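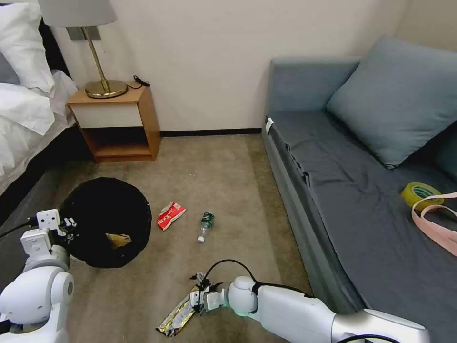

Kleiner Zwischenstand vom Heimprojekt, 30. Oktober 2018. Zwei Arme, ein Mülleimer, Teppich. Ziel laut Plan vom Juli: Das Ding räumt ein Zimmer auf. Meine Erwartung laut mir: eher nicht.

2/ Kosten bisher: 1.132 Euro, meine Stunden nicht mitgerechnet. Dafür kommt sehr lange jemand vorbei und hebt Papier auf.

3/ Am schlimmsten ist Folie. Glänzt, knittert, sieht aus jedem Winkel anders aus. Die Erkennung läuft mit 2.000 selbst markierten Bildern und hält eine Chipstüte trotzdem gern für ein Stück Teppich.

4/ Arnel Lumbao meint, mehr Bilder lösen das. Das meinte er bei 213 Bildern auch schon.

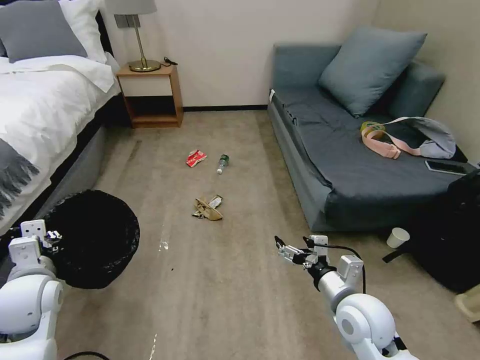
5/ Flaschen gehen besser, solange sie nicht wegrollen. Bei zerknülltem Papier hängt alles davon ab, wo der Greifer ansetzt. Zu weit oben, und er macht vor dem Aufheben zu.

6/ Gestern Abend 113 Versuche protokolliert. Die Quote poste ich erst, wenn ich sie selber glaube. Wer das Licht umstellt, bekommt nämlich eine völlig andere.

7/ Und bevor wieder einer das Video von Polstead verlinkt: Kenne ich. Glatter Boden, ein Gegenstand, vier Schnitte in zwanzig Sekunden. Zeigt mir das mal ungeschnitten auf Teppich.

8/ Nächster Umbau: weichere Auflagen für die Finger. Arnel will außerdem die Steuerung neu schreiben. Ich will erst mal sehen, dass die alte zweimal hintereinander dasselbe macht.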